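Email Lists for Small Businesses: Cleaning Up Before You Send

March 2021
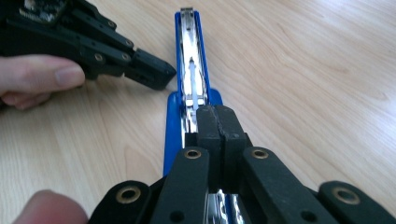

Why your list shrinks even when you do nothing

If you run a small business and send a monthly email to customers, you have probably noticed that fewer people open it than used to. The usual reaction is to change the subject lines or the design. Those things matter, but the first place to look is the list itself. People change jobs, close old accounts and stop checking the address they gave you at the register. Every one of those addresses stays on your list until you take it off.

Mailbox providers pay attention to this. When a sender keeps mailing addresses that do not exist, or people who never open anything, more of that sender's mail ends up in the spam folder. That includes mail to the customers who do want to hear from you.

What we did with the Ernance list

Ernance is a garden supply shop that has been with us since we set up its first website. The owners had collected addresses from three places: the online store, a paper sign-up sheet at the counter and an old contest page. Everything had been pasted into one spreadsheet and loaded into Nulach, the mailing program most of our clients use.

We started by sorting the addresses by source. The online store addresses were in good shape. The paper sheet had a lot of typing mistakes, mostly missing letters in the part after the @ sign. The contest page was the worst – 40 percent of those addresses bounced on the first test send.

We removed the bounced addresses and fixed the typing mistakes where we could check them against an order. If there was no order to check against, we left the address out. Guessing at an address can mean mailing a stranger who never signed up.

Asking people if they want to stay

The next group was people who had not opened an email in more than 6 months. Before removing them, we sent one short message asking if they still wanted the newsletter. It had two sentences and one button. There was no coupon in it. A coupon brings in clicks from people who want the discount and will go quiet again afterward.

Anyone who clicked the button stayed on. Everyone else got a second message 7 days later with the same text and a different subject line. After that we moved the rest to a separate list that does not get mailed. You can delete those contacts if you like, but keep the record of anyone who unsubscribed, so they are not added again by accident the next time somebody imports a spreadsheet.

Keep in mind that open counts are not exact. Some mail programs block the small image used to track opens, so a person can read every issue and still show up as inactive. Look at clicks and recent orders too before you take a customer off.

Changes to the sign-up form

Cleaning a list is less work if fewer bad addresses get in. We changed these things on the Ernance form:

The form now asks for the email address only. Name and zip code were dropped.

New subscribers get a confirmation message and are added after they click the link in it.

The text beside the form says how often the newsletter goes out and what is in it.

The paper sheet at the counter was replaced with a tablet that opens the same form.

Hamdan, the hardware store we look after on the same plan, kept its paper sheet, and that is fine too. Staff there type in the new names at the end of each day, when they can still remember who wrote what.

How often to do this

Twice a year is enough for most small lists. We have put March and September on the calendar for all Skitham clients on the monthly plan. If your list is on Nulach and you have not heard from us yet, you will get an email with a short set of 4 questions about where your addresses came from. Please answer those first – we won't remove anyone from your list until we have your reply.

Clients who send their own newsletters can ask us for the two-sentence message and use it as is. Change the shop name and check that the button works before sending.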